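Piltar かなファミリー README

Piltarは、見出しと短い本文のための仮名書体ファミリーです。制作と配布はNevonが行っています。ひらがな、カタカナ、欧文、数字、約物を収録し、漢字は含みません。漢字部分はお手持ちの明朝体またはゴシック体と組み合わせてください。

最終更新 6/1/18

収録内容

ウエイトは7種類です。細い方からThin、Light、Book、Regular、Medium、Bold、Blackの順に並びます。どのウエイトも字幅は共通なので、組んだ後に太さを変えても行の長さは変わりません。ただし欧文のプロポーショナル字形は例外で、BoldとBlackだけわずかに広くなっています。

グリフ数は1ウエイトあたり2,839です。このうち仮名の異体字は「き」「さ」「そ」「ふ」「り」などに用意し、画をつなげた形と離した形を切り替えられるようにしました。初期設定は離した形です。小書きの仮名には縦組み用の字形が別にあり、縦組みに対応したソフトでは自動的に置き換わります。

欧文はNorðdahlという別書体の骨格をもとに描き直したものです。アイスランド語のðとþ、ポーランド語のł、トルコ語の点のないıまで対応しています。ベトナム語は未対応です。 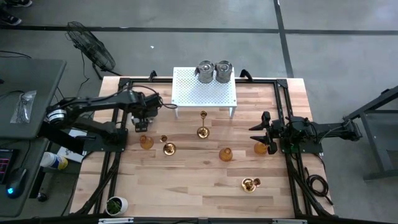 濁点が小さく、Blackを小さなサイズで使うと「ば」と「ぱ」の区別がつきにくい、という声が旧版に寄せられていました。この版ではMedium以上の濁点と半濁点を大きくし、本体との間隔も広げました。その影響で「ぶ」「ぷ」の右肩が旧版よりやや混み合って見えます。旧版の見た目が必要な場合は、ss03を有効にすると以前の字形に戻ります。

OpenType機能

palt　字幅を詰めます。仮名と約物が対象です。
kern　ペアカーニング。仮名同士と欧文同士を合わせて2,000組を登録しています。仮名と欧文の間には登録がありません。
vert　縦組み用字形への置換。
liga　欧文のfi、fl、ffなど。
ss01　画をつなげた仮名に一括で切り替えます。
ss02　長音符の両端を丸くします。
ss03　濁点と半濁点を旧版の字形に戻します。
zero　斜線入りのゼロ。

paltとkernは併用を前提に調整してあります。kernだけを有効にすると、「ト」「ノ」「ー」の前後が不自然に詰まることがあります。ソフトによってはpaltを有効にした時点でkernも入るため、組み上がりを確認してから個別に設定してください。

ss01とss03は同時に使えます。両方を有効にした場合、「ぎ」「ざ」「ぞ」「ぶ」は画がつながり、濁点だけが旧版の形になります。

インストール

書庫を展開し、otfフォルダの中のファイルをすべてインストールしてください。旧版が入っている場合は先に削除し、使用中のソフトを終了してください。旧版と新版は内部のファミリー名が同じで、両方が残っているとどちらが使われるかはソフト次第になります。

Webで使う場合はwebフォルダのwoff2を使ってください。仮名と欧文でファイルを分けてあり、unicode-rangeの記述例はweb/sample.cssに入っています。ペアカーニングはファイルをまたぐと効きませんが、もともと仮名と欧文の組は登録していないので、分割による差は出ません。

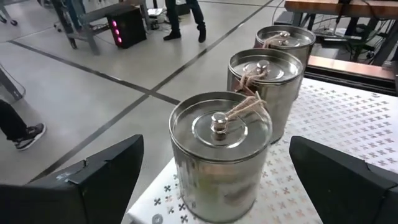

読了時間：7分

混植の設定

漢字と組み合わせるときは、仮名をやや大きめに設定すると落ち着きます。Piltarの仮名は仮想ボディに対して小ぶりに設計しているためです。合成フォントの設定ファイルはmixフォルダに入れました。明朝体用とゴシック体用があり、どちらもベースラインの値を調整済みです。漢字の書体名は空欄なので、読み込んだ後に指定してください。

太さの合わせ方は漢字の書体によってかなり変わります。明朝体にはBookかRegular、ゴシック体にはMediumから試すのが無難です。ThinとLightは見出しでの使用を想定しています。画面表示では16px未満で線がかすれることがあり、本文には向きません。

約物は仮名側のものを使うことを勧めます。かぎ括弧の線の太さを仮名に揃えてあり、漢字側の括弧を使うと、Bold以上で線が細く見えます。句読点はどちらでもかまいません。

ソースとビルド

sourcesフォルダにUFO形式のマスターがあります。マスターはThin、Regular、Blackに置き、残りのウエイトは補間で生成しています。Bookだけは生成後に「あ」「お」「ぬ」「め」の輪の部分を手で直しており、修正分はpatchフォルダに別途置いてあります。ビルドし直すときはパッチの適用を忘れないでください。

字幅表とカーニングの書き出しにはTistowを使っています。設定はtistow.iniにまとめてあります。Tistowがなくてもotfは生成できますが、その場合kernとpaltは空になります。

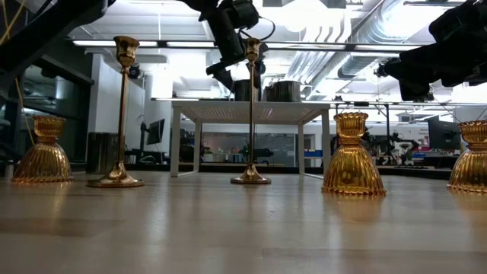
琥珀色のガラスと真鍮色のキャンドルホルダー

既知の問題

・縦組みでss02を有効にすると、長音符の位置が右に寄る。
・Blackの「ゑ」を極端に大きく出力すると、左下の曲線に角が見える。次の版で修正予定。
・一部の表計算ソフトで、BookがRegularの斜体として一覧に出る。ファイル自体に斜体は含まれない。
・古いワープロソフトでは異体字の切り替えができない。代わりに文字一覧から直接入力する。

使用条件

印刷物、Webサイト、動画、ロゴに使用できます。商用と非商用の区別はなく、使用報告も不要です。アウトライン化した後の変形も自由です。フォントファイルそのものの再配布と販売、および名前を変えての公開はできません。アプリや電子書籍への埋め込みは、フォントだけを取り出せない形であれば認めます。

Piltarという名称は、改変したフォントには使えません。社内や個人で使う範囲の改変は自由ですが、その場合も内部のファミリー名を変更してください。

更新予定

7月の版で縦組みの長音符と「ゑ」を直し、あわせて踊り字の字形を追加します。不具合の連絡には、ウエイト、使用したソフトとその版、有効にした機能の名前を添えてください。画面の写しがあれば一緒に送ってください。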